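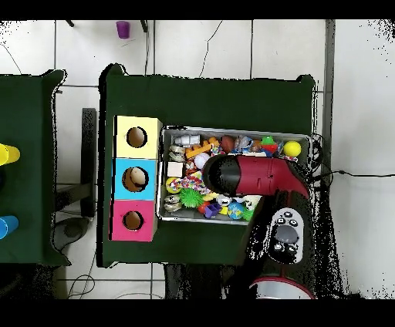
The sorting station from the overhead camera: three boxes on the left, the toy tray in the middle, the arm over the tray.

Recording pick-and-place demonstrations for the toy sorting task

These are the steps we use at Bremia to record demonstrations for the sorting policy. They assume the arm is already mounted and calibrated and that you have an account on Lavoie, the recording tool. If either of those is missing, talk to Tanner Lapointe first.

A demonstration is one full pick and place: the arm starts at home, goes to one object in the tray, grasps it, carries it to one of the three boxes, releases it through the hole and goes home. We store each of these as a separate episode. The target for the first training set is 3000 accepted episodes.

What you need

The arm, powered on, with the gripper fitted
The metal tray and the toy set
The yellow, blue and pink boxes
The overhead camera and its stand
A laptop running Lavoie
The session sheet (one per session, in the shared folder)

Step 1. Set the table

Pull the green cloth flat. Wrinkles under the tray tilt it, and the small balls collect at one end. Once the cloth is flat, leave it alone for the whole session.

Put the three boxes in a column along the left side, edges touching, holes facing up. The order from top to bottom in the camera view is yellow, blue, pink. Keep that order. The policy gets the box color as part of its instruction, and we vary position in a separate set that Karine MacDonald is running. If you mix orders in this set, the two can't be compared.

Put the tray directly to the right of the boxes. It should be close enough that the arm can reach the far wall of the tray and the far box without stretching to its limit.

Check where the cables run. Loose cables on the floor are fine as long as they can't be stepped on from where you stand. The arm's own cable needs enough slack for the shoulder to turn all the way toward the boxes. Move the arm to each box once by hand before you start and watch the cable while you do it.

Step 2. Fill the tray

Pour the toys in and spread them with your hand until they are mostly one layer deep. Some overlap is good. We want the policy to see objects that touch each other, lean on the wall or sit partly under something else. A tray where everything is neatly spaced produces a policy that only works on neat trays.

The set is mixed on purpose. Balls make up a good part of it, in different sizes and surfaces: smooth, fuzzy, spiky. Then there are blocks, a rope toy, a frog and several metallic pieces. Each kind asks for a different approach:

Smooth balls: come straight down and close on the widest part. Closing too high squeezes the ball out downward and it rolls.

The tennis ball and the spiky ball: these forgive a lot. Don't use them for more than their share of episodes just because they are easy.

Blocks: turn the wrist so the fingers line up with two flat sides. If the block is against the wall, drag it away from the wall first. The drag is part of the demonstration, so record it.

Rope toy: grasp near the middle. Held by one end, it hangs low and catches on the rim of the hole.

Metallic pieces: these are the hardest. They sit low and reflect the ceiling lights, so they look different from one position to the next. Go slowly on the last bit of the descent.

Step 3. Check the camera

Open the preview in Lavoie. All four corners of the tray and all three holes must be visible. The black bands at the top and bottom of the preview are padding and get removed when the files are exported. Don't move the camera to try to fill them.

Things at the side of the view, such as the cups on the next table or the stool, can stay. We used to clear everything away before each session, and the early policy then failed whenever somebody left a mug nearby. What matters is that nothing foreign lies on the work table itself.

Lock exposure once the lights are on. Auto exposure shifts when the arm moves over the tray, and you end up with the toys getting brighter and darker during one episode. The arm does throw a dark shadow on the toys under it. Leave that in. The policy will have to deal with the same shadow when it runs on its own.

Step 4. Do the warm-up episodes

Run 6 episodes with recording switched off. Use a different object each time and use every box at least once. This is for your hands more than for the arm. Manee Sukprasert compared the first few episodes of each session with the later ones in March, and the early ones had many more pauses and corrections. After warm-up the difference was mostly gone.

Step 5. Record

1. Press Next in Lavoie. It shows an object and a box, for example "small red ball, pink."
2. Wait for the tone. Recording starts at the tone.
3. Move to the object at a steady speed. Try not to stop over the tray to think. If you need to plan, do it before the tone.
4. Grasp, then lift straight up until the object is clear of the tray wall.
5. Carry it to the box and stop over the hole.
6. Lower the gripper a little, then open it. Dropping from a height makes the balls bounce off the rim.
7. Return to home. Recording stops by itself when the arm has been at home for a second.
8. Mark the episode as accepted, rejected or recovered.

If the object Lavoie asks for is buried so deep that you can't see it, press Skip. Don't dig for it by hand while the episode is running. Keep your hands away from the tray whenever the arm is live.

Objects stay in the boxes until the tray is about half empty. A box with something already in it is a useful case, so there's no need to empty it after each placement. When the tray gets down to half, pause, tip the boxes back into the tray, spread the toys again and press New Layout. If you forget New Layout, the episodes before and after the refill are stored under one layout number and the split between training and test sets goes wrong. Irfan Tarigan has a script that can repair this, but it takes him most of an afternoon.

Step 6. Marking episodes

Accepted means the right object went into the right box in one go. A small correction of the wrist is fine.

Recovered means something went wrong and you fixed it inside the same episode: the ball slipped and you picked it up again, or the first grasp missed. Keep these. Bart Timmermans trained one policy with them and one without, and the one with them was clearly better at trying again after a miss. They should look natural, though. Please don't fail on purpose.

Rejected means the wrong object, the wrong box, an object on the floor, a collision with a box or tray wall, or an emergency stop. Rejected episodes are kept on disk but don't count toward the total.

When you can't decide between accepted and recovered, choose recovered. Somebody will look at those again anyway.

How long to go on

A session is 200 episodes at most. An experienced operator needs some 18 seconds per episode without the refills, but don't use that as a goal. New operators take a good deal longer, and their slow episodes are perfectly usable if the motion is smooth. Take a break at every second refill. Tired operators start cutting corners, literally: the lift gets lower and lower until the gripper clips the tray wall on the way out.

Common problems

The gripper closes but the object stays behind. Check the fingertips for fuzz from the tennis ball. Wipe them with a dry cloth.

A box has shifted. The gripper probably brushed the rim. Stop, push the column back together, and press New Layout even if the toys haven't moved.

An object won't go through the hole. It's usually the angle. Turn the wrist, lower a bit more and open. If it still sits across the hole after release, reject the episode and push it in by hand once the arm is home.

Preview freezes but the tone still plays. The camera has dropped out. Everything since the freeze is missing its video, so stop and restart Lavoie. Note the last good episode number on the session sheet.

The same object keeps coming up. Lavoie weights its requests toward objects with few accepted episodes. If you have skipped the metallic pieces several times, it will keep asking for them.

Ending the session

Send the arm home and switch it to standby. Fill in the session sheet with your name, the number of layouts and anything unusual, such as a lamp being out or a toy missing from the set. Then press Upload. Files go to the Grurnik server, and the laptop copy is deleted only after the checksums match — leave the lid open until it says Done.

Put the toys back in the tray and leave the boxes where they are for the next operator.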